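# About Dekon

Dekon rents tableware for weddings, school dinners, office lunches and anything else where people sit down to eat. 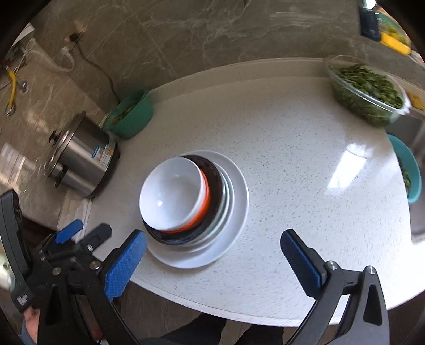 *Bowls and plates, stacked on the counter.*

Ravindra Agarwal started the business in Jistetham with 200 dinner plates bought from a hotel that was closing. Narendra Rawat joined two years later to run deliveries and now handles bookings as well. We have 5 full-time staff and take on extra drivers from March through the end of the wedding season.

Our stock is kept in two ranges. Dixit is plain white and is what most caterers ask for. Varau is the colored range, sold as mixed sets, and customers can choose the colors if they book early enough. We can supply up to 500 guests from either one. For larger events we combine the two, so please call before you print a seating plan.

Orders go out in padded crates. You don't need to wash anything before we pick it up. Scrape the plates, put them back in the crates and leave the crates somewhere our driver can reach without stairs. Chipped or missing pieces are billed at replacement cost, and the price list comes with your booking form.

We deliver free within Jistetham and charge by the mile outside it. The minimum order is 200 pieces for delivery. Smaller orders can be picked up from the side entrance on weekday mornings.

We stopped renting glassware last year. Cutlery is still available, in stainless steel only.

Page updated 27 Feb 2025.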